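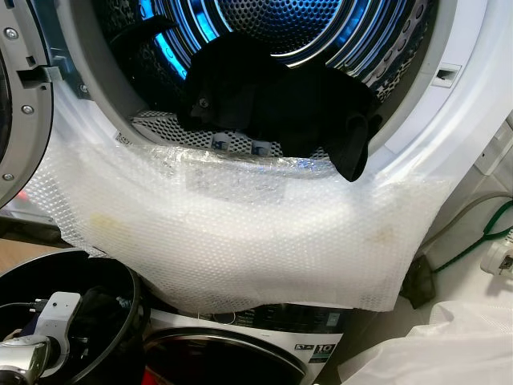

Schwarzes Teil halb drin, halb draußen. Luftpolsterfolie hängt davor.

Startseite | Küche | Wäsche | Werkstatt | Kontakt

15. Oktober 2025, von Thư Vũ
Drucken | Per E-Mail senden

Trockner leermachen, kurz und schnell, muss gleich weiter.

Erst Tür ganz auf. Dann rein mit der Hand, einmal rundum an der Trommelwand lang, auch hinten. Schwarze Sachen sieht man da drin schlecht, Socken sowieso. Mitnehmerrippen nicht vergessen, dahinter klemmt gern was.

Sieb unten an der Öffnung: nach jeder Ladung. Flusen mit den Fingern abrollen, geht trocken am besten. Alle 5 Ladungen mit lauwarmem Wasser und alter Zahnbürste (meine ist von Prestodent, egal welche). Gut trocknen lasen, dann erst wieder rein.

Nieten und Metallknöpfe: Teil auf links drehen, zumachen was zugeht. Klappert weniger und schont die Trommel.

Folie vorne an der Front? Vor dem Start weg damit, komplett. Nie mittrocknen, auch keine Schnipsel. 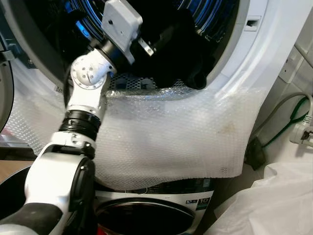

Schwarzer Stoff in der Trommel, unten die Folie über dem Rand.

Dunkles gleich rausholen wenn fertig, sonst Knitter. Bei mir im Juli vergessen, über Nacht, durfte alles bügeln. Einmal kräftig ausschütteln, über den Arm legen, dann falten. Nicht erst in den Korb stopfen!

Türdichtung und Rand mit feuchtem Tuch abwischen, auch den Schlitz vom Türschloss. Wattestäbchen reicht. Kein Scheuermittel.

Tür danach nen Spalt offen lasen. Fertig.

Nächstes mal: Waschmittelfach.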